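Section 4. Dressing the table and setting out the block set

Applies to the Skeritz play table with wall baskets. Revised 11/9/23 by A. Palma.

4.1 Before you start

Fit the wall baskets as in Section 3. Wipe the marble top with a soft cloth and a mild cleaner. Grit left under the blocks will mark the finish.

CAUTION: Do not place more than 2,000 g in any one basket.

4.2 Vase and cloth

1. Stand the vase near the back of the table, left of center. Keep the sunflower facing the front.
2. Lay the cloth flat to the left of the vase.
3. Rest the pink-handled tool by the vase – it is easily knocked off the table if left near the edge.

NOTE: The flowers are artificial. Do not add water to the vase.
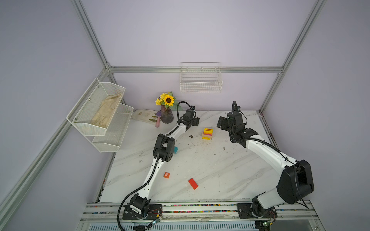 Fig. 4-1. Vase at back left, with stacked blocks at the center of the table.

4.3 Setting out the blocks

1. Tip the blocks out by hand over the middle of the table. Do not drop them from a height.
2. Spread them until no block is standing on its end.
3. Leave a clear strip of 125 mm between the blocks and the vase.
4. Check each block for splinters or lifted paint. Remove damaged blocks from the set.
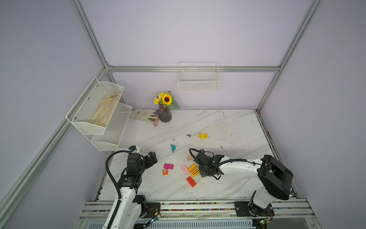

5. Start building with the flat rectangular blocks. Keep the arch and the triangle for the top courses, where they carry no load.

NOTE: The letter cube may be used in any position. It is slightly smaller in replacement sets (order code Sollau 59).

4.4 Stacking

Set the lower block down first and press lightly. Place the next block squarely over it – an overhang of more than 2 mm will make a tall stack lean. Move spare blocks clear of the base before adding height.
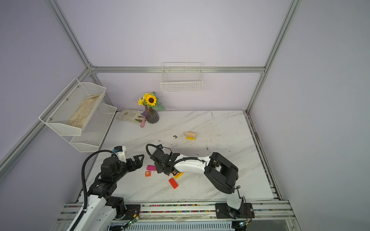 Fig. 4-2. Peach-colored layer over yellow, with other blocks spread on the tabletop.

To clear the table, take stacks down from the top and return the blocks to their box. For storage, see Section 5.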